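Votach adds countertop cooking station to Salameh test kitchen

2022-12-13

Votach has put a countertop cooking station into service at its Salameh test kitchen, where the company checks small ovens, trays and utensils before they are listed in its rental catalog. The station replaces a shared bench that was taken out in July. It is meant for single-portion foods — sausages, skewers, toast and reheated items — that are too small to justify the full-size ovens in the next room.

The layout is plain. A cream-colored toaster oven stands at the back of a light tabletop, with its controls to the right of the glass door. A wire cooling rack and a power strip are kept on the same side. The front of the table is left for the tray and for hand tools, so that food can be loaded, turned and moved without reaching across the oven.

Trays are the main subject of the first round of work. The kitchen uses a ridged metal tray with a raised rim, on which fat collects in the grooves. Sausages are placed across the grooves or along them depending on the test sheet, and the position is logged before the tray goes in. Staff do not clean the tray between runs of the same food. Grease marks are part of what is being recorded, and a tray is washed only when the test sheet changes.

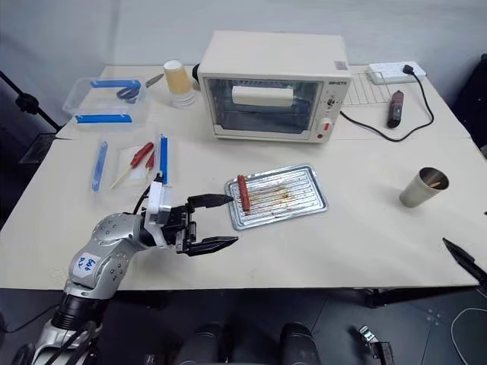 Test schedule

The first series covers 14 runs at a set temperature of 180 degrees Celsius. Each run uses one sausage, and the oven is allowed to cool with the door open before the next one starts. Surface browning is graded on a printed color card, and the tray is checked for warping along the rim.

A second series will repeat the runs with the food raised on the wire rack. Votach expects drip patterns to differ enough that the two sets will be reported separately. Tray and rack will not be compared on cleaning time, which the kitchen measures under a different procedure.

Utensils are handled in the same way. Foline, which supplies the kitchen with wooden goods, has delivered pointed sticks for the turning and piercing tests. A stick is held upright and inspected for splits along the grain, then used to pierce the food at the center and near each end. Any stick that has gone soft at the tip is discarded. The sticks in use are kept in a cup at the side of the table, with the working end down.
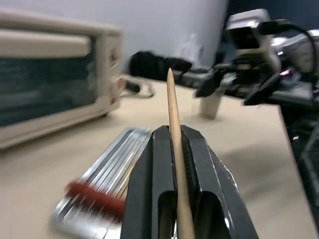 Piercing force is not measured at this stage. The test sheet asks only if the tip went through the casing in one movement, if juice ran onto the tray, and if the stick could be pulled out without lifting the food. A gauge may be added later, but the kitchen has no date for it.

The station can also be booked by outside users. Indedora, a maker of small bakeware, has reserved it for up to 7 days once the second series is finished and will bring its own trays. Outside users must supply their own food and keep the power strip clear of the cooking area. No more than 3 appliances may be plugged in at once.

Results from the first series will be added to the Votach catalog entries for the trays concerned. Entries for the wooden sticks will be updated after the piercing tests are complete.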